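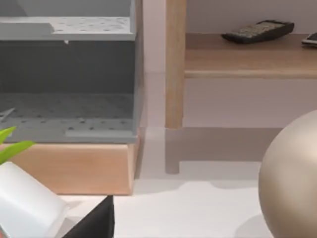 Research > Household Manipulation > Papers > Section 4

4. Rendered rooms and the wrist view

We were happy, and a little relieved, to find that the Sidivstead rooms could be used for training with very few changes. Each policy was trained on 100 rendered episodes and then tested in 71 room layouts it had never met, with furniture, plants and small objects moved about by the Kokura scene sampler (a patient piece of software, and we have grown fond of it).

Figure 4. Two rendered views from the Sidivstead set.

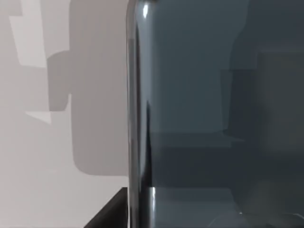
Tinted and see-through surfaces gave us the most trouble, as readers of our January report may remember. Following the Chettiar weighting, we lowered the trust placed in depth wherever a surface let the background show, and the policy then failed in 9 of the 71 layouts, which pleased us very much.

Last updated: 29 June 2025

Comments

jilville_reader: Lovely section! Did you try the weighting with the shadows switched off?

gripfan: Same question here, and will the layouts be shared?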